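4. Rules for Recording and Accepting Simulated Episodes

4.1 Why written rules were needed

The first round of kitchen episodes at Sistby was collected without a shared rulebook. Each operator had been shown the teleoperation station, had practiced on a few easy tasks, and had then been left to judge what a good episode looked like. When the recordings were reviewed in December, the reviewers could agree on which episodes had failed but often could not agree on which ones had succeeded. One operator ended an episode as soon as the object left the counter. Another put the object down again first. A third kept recording while moving the arm back to its starting pose. A policy trained on all three sees three different tasks under one name.

The rules in this section were written in response. They cover the simulated kitchen scenes only. The physical cell at Stinia has its own operating procedure, and nothing here replaces the safety requirements that apply to it. We did try to keep the wording of the two documents close, so that an operator moving from one to the other does not have to learn new terms.

4.2 Scene preparation

A scene is generated from a fixed seed and stored before any operator sees it. Operators may not edit object positions, lighting or surface materials. If a scene cannot be used, for example if two objects overlap at the start so that the physics solver pushes them apart, the operator marks it as void and loads the next one. Void scenes are kept in the log with their seed number.

Clutter is left in place. Early on, several operators asked to remove objects that had nothing to do with the task, and a few scenes were cleaned up this way before we stopped the practice. Wide handles, thin utensils and small items near the target all affect how the gripper can come in, and a policy that has only seen clear counters tends to do poorly on crowded ones. Surface patterns are treated the same way. Veined and mottled stone makes thin pale objects harder to pick out in the wrist view, and so do hard shadows, and we want both in the data.

4.3 Approach and grasp

Rule 1. The fingers must be open before the gripper comes within 40 mm of the target. Opening late was the most common cause of knocked objects in the first round.

Rule 2. For a target with a handle, the handle is grasped, and the fingers are placed on opposite sides of it. Grasping by the rim is allowed only when the task text says so.

Rule 3. The handle should lie between the fingers before closing starts. It does not need to be centered. We first required centering and dropped the requirement, as operators were spending long periods making tiny corrections that then showed up in the trained policy as hesitation. Figure 3 gives a wrist-level view of a handle lying in the gap, nearer to one finger than the other. Under the present rule this placement is acceptable.

Rule 4. The operator may use the object's shadow to judge height but should not steer by the shadow alone. With a low light the shadow can fall well to the side of the handle, and in some views both the handle and its shadow sit inside the gap.

Rule 5. Contact with objects other than the target is allowed if it does not move them by more than 11 mm. Larger movement does not end the episode, but it must be flagged. The simulator reports displacement at the end of the run, so the operator does not have to estimate it.

4.4 Ending an episode

An episode ends when the task condition has held for 100 consecutive simulation steps. The operator then releases the controls and the recorder stops by itself. There is no manual stop for a successful run. A manual stop is always recorded as a failure, even if the operator believes the task was done. This rule was unpopular — some good runs are lost to it — but it removed nearly all of the disagreement between reviewers.

Any run that reaches 800 control steps without meeting the condition is cut off and labeled as timed out. Timed-out runs are stored separately from failures. The distinction matters for later work on recovery behavior, where a slow but sound approach is more useful than a dropped pan.

4.5 Review

Every accepted episode is viewed once by a person who did not record it. The reviewer checks the wrist view, the external view and the gripper state together, using the playback tool from Moya. The wrist view alone is not enough. The gripper's own links can cover the lower end of a handle, and objects close to the palm may be visible only in part or not at all.

Reviewers use three labels: accept, reject and unclear. A run labeled unclear goes to a second reviewer, and if the second reviewer also labels it unclear, it is rejected. Reviewers do not discuss a run before both labels are in. The labels, with the rule number that was broken in the case of a rejection, are written to the same Gekusano record that holds the seed, so that a later change in the rules can be applied to old data without viewing it all again. 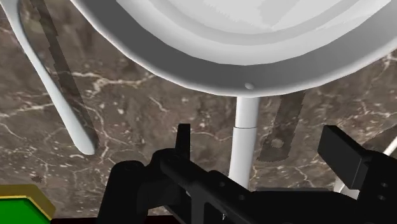

Figure 3. Simulated wrist-level view with a white handle between the gripper fingers (Rule 3). The handle's shadow also falls within the gap (Rule 4).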